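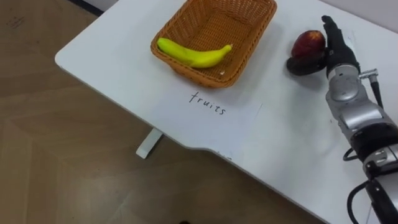

Niltola Bread Proving Basket, Rattan, Rectangular, 796 g dough

Product code: NB-796
In stock, sent from our Ostirau store
Price: 272 kr including liner
Spare liner: sold separately, see foot of page

We resisted selling proving baskets for a long time. Bread supply shops tend to claim that a basket will give you a better crumb, a taller loaf, a crisper crust and, if you read far enough down, a closer bond with your grandmother. We doubt most of this. A proving basket holds soft dough in shape while it rises. A mixing bowl with a floured tea towel in it does the same job, and if your bowl is the right size for your dough you can close this page and keep your money.

If you are still reading, you probably bake a wet dough, or a long loaf, or you are tired of picking towel fluff off the bottom of your bread. For those people the Niltola is a decent basket at a fair price.

What it does

It supports the sides of the dough. A long loaf is hard to prove in a round bowl, and this is the best reason we know for owning an oval one. The cane takes up a little moisture from the surface, so the skin of the dough is slightly drier when you turn it out and the blade drags less when you score it. You will notice this with a wet dough. With a stiff one you may not notice it at all.

It also leaves rings of flour on the crust if you use it without the liner. They look nice and taste of flour.

What it does not do

It will not rescue dough that has risen too long. It will not make up for weak flour or a tired starter. The maker's leaflet says the cane "lets the dough breathe". We asked Kiiskinen, who bring the baskets in, what was meant by this and received a second copy of the leaflet.

The leaflet also says the basket may be used for serving bread at the table. It may, but there will be flour in every groove and then on your tablecloth.

Size

The number in the name is the weight of dough the maker recommends, and we can't tell you why it isn't a rounder one. Arvo Koskela, who bakes for our shop counter, tried it with several weights over two weeks in January. At 600 g the loaf came out flat and a bit lost. At the stated weight it filled the basket properly and had room to rise. Anything much over a kilo climbed over the rim and stuck to the cloth we had laid over the top. If your usual recipe uses 500 g of flour, you will have more dough than this basket wants, so scale it down or look at the larger Herkari.

First use

Tap out any loose bits of cane. There will be some. Mist the inside lightly with water, dust it with rice flour or a half and half mix of rice and plain, shake it round, and leave it to dry overnight. Do this twice more if you intend to bake without the liner. Plain wheat flour on its own turns to paste and your first loaf will stay in the basket.

With the liner fitted you can skip all of that and simply flour the cloth.

Cleaning

Let it dry fully, then brush it out with a stiff dry brush. Don't soak it, and don't put it in the dishwasher. Some customers have been told never to wash a cane basket under any circumstances. We think this is overdone. If dough has dried hard into the grooves, a quick rinse under the cold tap and a day near a warm (not hot) oven has done ours no harm. Mould is the thing to watch for. If you see grey or green spots, scrub the basket, dry it in a very low oven with the door ajar, and if they come back throw it out.

Don't store it in a plastic bag. The cotton bag that some shops sell for this purpose costs nearly as much as the basket and we don't stock it.

Compared with the others we sell

The Herkari wood pulp basket is heavier, takes a larger dough and has no loose ends to catch. It releases better than cane with less flour. It costs twice as much and it chips if dropped on a hard floor, as two of ours have. If you bake every other day we would point you to that one.

The plastic basket from the same maker is the cheapest and can go in the dishwasher. Dough sweats in it. With the cloth liner it is perfectly usable, and we sell more of them than anything on this page.

Known faults

The end of the cane is stapled underneath. On one batch the staples stood proud and scratched worktops. We now check them before posting, but run a thumb over yours and write to us if it catches.

Colour varies from pale straw to light brown. The photograph on the maker's box shows a basket a good deal more even than any we have unpacked.

The liner shrinks in the first hot wash. Wash it cool, or buy it knowing it will be a tight fit.

Details

Material: peeled rattan cane
Liner: unbleached cotton with elastic edge
Weight of empty basket: around 200 g
Not suitable for oven baking
Guarantee: one year against unravelling

Returns

Unused baskets can be returned within 30 days. Once flour has been in it we can't resell it, so please measure before you dust. Broken cane on arrival is our problem; send a photo and we will post another.

Goes with

Cotton liner, oval, spare
Rice flour, 1 kg
Stiff dough brush
Herkari wood pulp basket, long

Page last checked December 19, 2024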